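How to prepare a logo file for print and web

A logo usually gets drawn once and used for years, so the files you hand over matter as much as the drawing. The steps below assume you have an approved mark in a vector program. The menu names come from Mekeo, but any vector editor has the same commands under similar labels.

Step 1. Clean up the artwork

Open the approved version and save a copy before changing anything. Delete guides, hidden layers and unused swatches. Convert all text to outlines so the wordmark looks the same on a computer without the font. Keep the original with live text in a separate folder, as you will need it if the client changes its name or adds a tagline.

Zoom in on the curves. Stray points show up as small bumps when the logo is cut in vinyl or engraved. Remove them by hand, because the automatic simplify command tends to flatten the round letters.

Step 2. Set the colors

Start with one spot color for each color in the mark. We used 301 for the blue in the Erkberg identity and built every other version from that. Write down the CMYK, RGB and hex values in a single table and use only those values from then on.

Muted colors need more care than bright ones. Grays with some pink or violet in them can shift toward brown on uncoated stock, so ask the printer for a proof on the paper you plan to use.

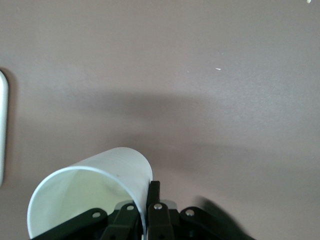

Mauve-gray on a matte surface, lighter and in shadow.

Check the proof in daylight and again under office lighting. If the two look very different, adjust the CMYK mix and leave the spot color alone.

Step 3. Make the versions

Most companies need the following:

Full color on white
Full color on a dark background
One-color black
One-color white
Symbol only, for small spaces

For the symbol, test at 16 pixels. Thin strokes usually disappear at that size. Draw a simplified version with thicker lines and wider gaps, and save it under its own name.

Step 4. Add clear space

Choose a part of the logo as the unit of measure. For Holub we used the height of the capital H on all four sides. Set the artboard to include this space in the print files, and trim it off for the web files, where the page layout handles the margins.

Step 5. Export

Export PDF and EPS for print, SVG for the web, and PNG with a transparent background for office documents. Name files in the same order every time: company, version, color, format. For example:

kostier_full_black.svg
kostier_symbol_white.png

Open each file after export. White logos are easy to miss on a white screen, so place them on a colored box to check the edges.

Step 6. Hand over

Put everything in one folder with the color table and a one-page guide. Allow some 5 working days for the client to test the files, then archive the set with a version number.

Last updated 7th September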